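About Stollo

Stollo tests bin picking kits for companies thinking of buying one. We don't sell them, and we take no commission from anyone who does. Védís Ásgeirsdóttir started the business after she had signed off on one too many picking cells that did well at the demo and badly in the plant. There are 4 of us now, in a rented unit in Zeltham.

Most of our work begins with a brochure. A vendor promises that its kit will pick "any part, any bin," and a customer asks us whether that's so. Our first question is which parts and which bin. The answer usually takes a few emails.

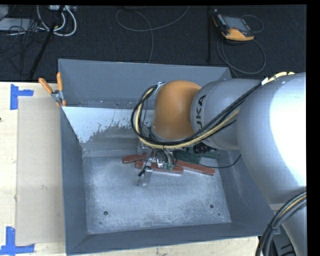 The kit we get asked about most is Jidance, a gripper and software package sold as an add-on for arms a plant already owns. The sales sheet says it can be set up in an afternoon. It took us 2 days, and we do this for a living. We run it over an open metal bin with a scuffed floor and sloping sides, and we start with only a few long blocks in the bottom. That sounds easy. But a block lying at a slant near a wall is a fair question to put to any gripper, and bright, scratched metal is a fair question to put to any vision system. Vendors tend to prefer a full bin of clean parts under lighting they brought themselves.

Our longest trial so far was for Awad, who make brackets and wanted a second opinion before ordering. We logged 2977 pick attempts and wrote down every one, including those the vendor's engineer thought shouldn't count. The report ran to 22 pages. Awad bought a smaller system than the one they'd been quoted, and they may yet regret it. We told them that too.

We don't give stars, seals or awards. You get the log, the settings we used and our opinion, which you're free to ignore. If a kit does what it says, we'll say so, and it does happen.

Bookings for May are open. Send us your parts, preferably the ugly ones, and the brochure you were given.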